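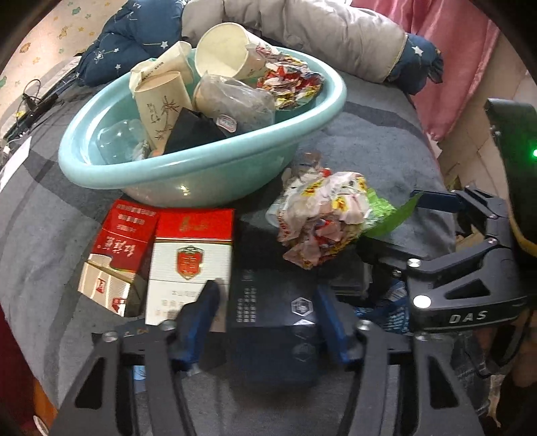
Abb. 7.1 Leere Verpackungen in einer Schüssel auf einem Bett, davor zwei handgeführte Greifer

Kapitel 7
Greifen in unaufgeräumter Umgebung

Am Mittwoch, 19. März 2025, besuchte eine Gruppe von Auszubildenden den Tag der offenen Tür der Firma Navitine in Brallitz. Hina Minhas führte durch die Räume und zeigte, wie das Unternehmen Bewegungsdaten für Greifaufgaben aufnimmt. Die Besucher durften die handgeführten Greifer selbst in die Hand nehmen. Jeder Durchgang dauerte 3 Minuten, danach wurde gewechselt.

In den Kapiteln 5 und 6 lagen die Werkstücke geordnet in einem Magazin. Lage, Form und Gewicht waren bekannt, der Greifweg ließ sich im Voraus berechnen. Im Haushalt gelten diese Annahmen nicht. Ein Pappbecher kann stehen, liegen oder zusammengedrückt sein. Eine Zigarettenschachtel hat feste Kanten, ein Knäuel aus Folie hat keine. Durchsichtige Becher und Beutel spiegeln und sind für eine Kamera schwer vom Hintergrund zu trennen.

Cosmin Barbu, der bei Navitine die Aufnahmen auswertet, nannte den Auszubildenden 2 häufige Fehler: Die Finger schließen zu früh, oder sie fassen neben dem gewünschten Teil ein zweites mit. Bis Mai sollen 500 Durchgänge vorliegen, am Besuchstag waren es 293.

Bei dünnwandigen Packungen kommt es auf die Stelle an, an der die Finger ansetzen. In Abb. 7.2 drücken zwei geriffelte blaue Polster von beiden Seiten gegen eine Folienpackung und halten sie aufrecht über der runden Schüssel.

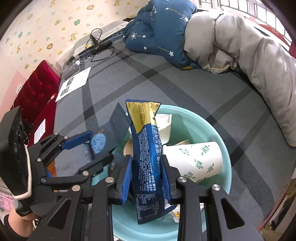 7.1 Form und Nachgiebigkeit

Ein Gegenstand heißt nachgiebig, wenn er sich unter der Greifkraft merklich verformt. Die Öffnungsweite der Finger allein sagt dann wenig darüber aus, wie fest er gehalten wird. Wir betrachten zunächst den Parallelgreifer mit weichen Polstern und bestimmen die kleinste Kraft, bei der eine leere Packung nicht abrutscht.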